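[fletness-sewing] Re: Washing wide sheeting before cutting?
From: Gemma Mapplebeck
Date: 08/09/2023

Zeeshan Sandhu wrote:

> I have bought a bolt end of wide cotton sheeting from the Mellaleck
> sale and want to make flat sheets and two plain curtains from it. There
> are 30 yards. My washer will not take it in one piece. Do I need to
> wash it all before I cut, or can I cut long and wash the pieces
> after? Also, how do people get a straight edge on something this wide?
> Last time I used the printed selvage as my guide and the finished
> curtain hung crooked.
>
> Zeeshan

Zeeshan,

You can cut first. I have done it both ways and I prefer cutting, because a very long piece twists into a rope in the machine and comes out with creases that take an evening to iron. Add 5 inches to the length of each piece for shrinkage, on top of your hem allowance. Zigzag the raw ends before they go in or you will be picking threads out of the drain filter.

Wash at the temperature you plan to use later. If the sheets will get hot washes, do a hot wash now. Dry them the same way too. The Mellaleck sheeting I had in February lost most of its shrinkage in the dryer and very little in the wash.

For the straight edge, snip into the selvage, pull one crosswise thread, and cut along the gap it leaves. On a wide cloth the thread will break several times. Find the end with a pin, pull again and carry on. Tearing is quicker and works on plain weaves, but it ripples the edge, and you have to press that flat before you can measure anything.

I would not trust the selvage for either direction. It is often woven tighter than the rest and pulls in after the first wash. I trim it off for curtains and leave it on for sheets, where it saves me two side hems.

If the piece is off grain after washing, have someone take the opposite corners and pull on the bias while it is damp. Then lay it flat to dry. Check it by folding it in half with the cut ends together. The fold should lie flat with no drag lines running off it.

Hems: I do a double one inch turn at the foot of a sheet and a double three inch turn at the top. For curtains, hang them unhemmed for a few days first, pin the hem with them hanging, and sew after that. I use the all-purpose Ackroyd thread in white. Burkivel had the large cones, 2000 yards, when I was in last, on the shelf behind the zippers. The item number on my receipt ends in 868 if you want to call and have them put one aside.

One more thing on ironing. Press the fold of the hem before you pin it, and use fewer pins. I put them at every hand's width on a straight hem and have had no trouble with it creeping.

Does anyone still have the handout on mitered corners from the table linen class? My copy is missing the second page.

Gemma 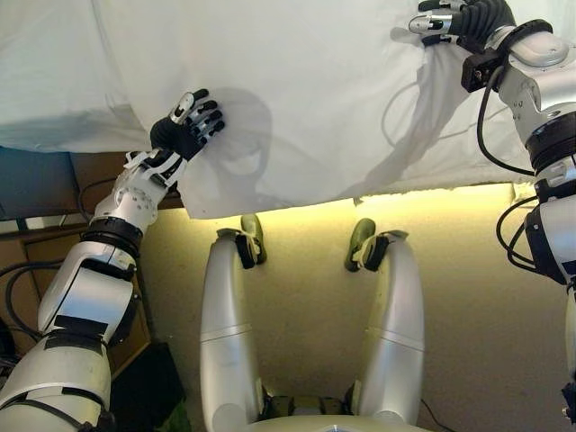
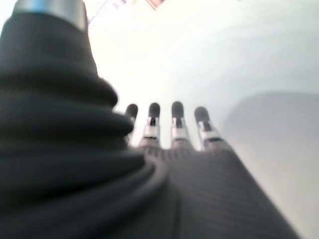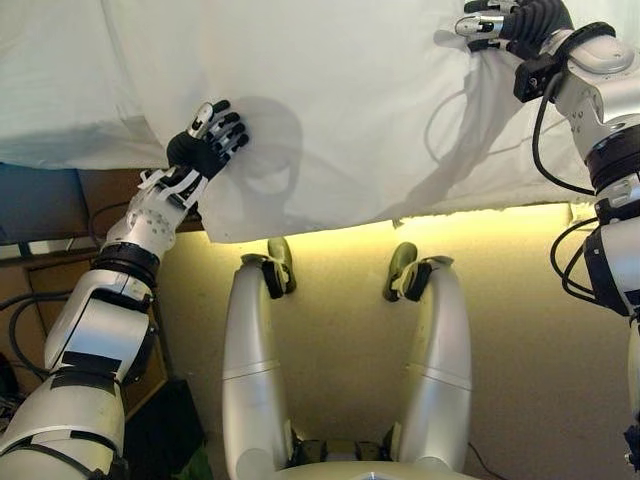

First and third: white cloth held up by both hands, with the hem along the bottom. Second: the thumb, close up.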